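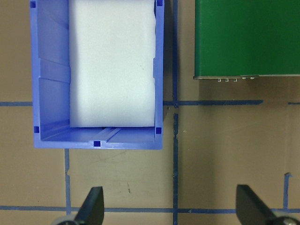 The arm in this project was built to pick light packing pieces out of a tub and set them down in a marked position, using parts I could afford and tools at the Natlow shared workshop. I started in August with a kit arm from Borkel and a set of plans for a two-finger gripper, and I ended with something that does the job most of the time. The work surface is divided into rectangular cells with blue tape, and the blue plastic bin with the white foam block in it stands on top of the grid, so some of the lines disappear under it. The camera sits near the gripper and looks down past the two black fingers, which means every picture the software gets has the fingertips along the bottom. I left them in the picture on purpose, as they give a fixed reference for where the gripper is.

Aim

The aim was to move a foam block from a bin to a chosen cell without a person touching the arm between start and finish. I also wanted to keep the cost of the parts low enough that another student could repeat the build. The final total was 3,560 crowns, not counting the laptop, which I already had.

The arm

The Borkel kit has five joints and came with plastic brackets. Two of these bent when the arm was stretched out, so I cut new ones from aluminium sheet on the workshop's bandsaw and filed them to shape. The base is bolted to the bench. My first base was held with clamps and it crept a little every time the shoulder joint started quickly, which spoiled the position readings. If I did this again I would drill the bench first and ask for permission earlier, as I lost a week waiting for it.

The servos are driven by a Cleltano board with its own power supply. I first tried to run everything from one supply and the board reset whenever two large servos moved together. Splitting the supply cured this.

The gripper

The fingers are long and narrow so that they can get down between the foam and the wall of the bin. The first pair I made were too thick at the tip and pushed the block sideways. I reshaped the second pair to a taper and they went in more easily, but a tapered tip has less area to hold with. Foam is forgiving here because it gives slightly under the fingers. I did try a wooden block of a similar size and it slipped out on nearly every attempt, so the results below are for foam only.

The work surface and the grid

The surface had to be matt because shiny board gave bright patches that moved when the arm moved. I laid the tape by hand with a steel rule. Tape edges are not perfectly straight and they get scuffed and torn with use, so I could not rely on any one edge. The Whitelaw vision library, which our course uses, fits a line through many edge points, and this turned out good enough.

Finding corners was harder. Where a bin covers a crossing, the program has to work out the position from the lines on either side. I wrote this part myself and it took longer than the whole mechanical build – partly because I kept testing it with the bin in the same place and did not notice that it failed elsewhere.

Tests

I ran 80 attempts over several evenings, with the bin moved to a new position after each group. An attempt counted as a success if the block ended up fully inside the target cell. There were 18 failures. Of these, 11 were grips that slipped during the lift, and the rest were blocks put down across a line. The slips were mostly with the block tight against the bin wall, where one finger landed on top of the foam and never got down beside it.

The blocks put down across a line came from the wrist joint, which has a small amount of play. I measured it with a dial gauge but could not remove it without buying a better servo.

Changes I would make

Rubber pads on the inside of the fingers would be the first change, as they are cheap and quick to fit. After that I would add a check after the lift, so that the arm tries again if the gripper has closed on nothing. At present it carries on and places an imaginary block with great care. The code for the line fitting and the drawings for the brackets are in the project folder on the workshop computer.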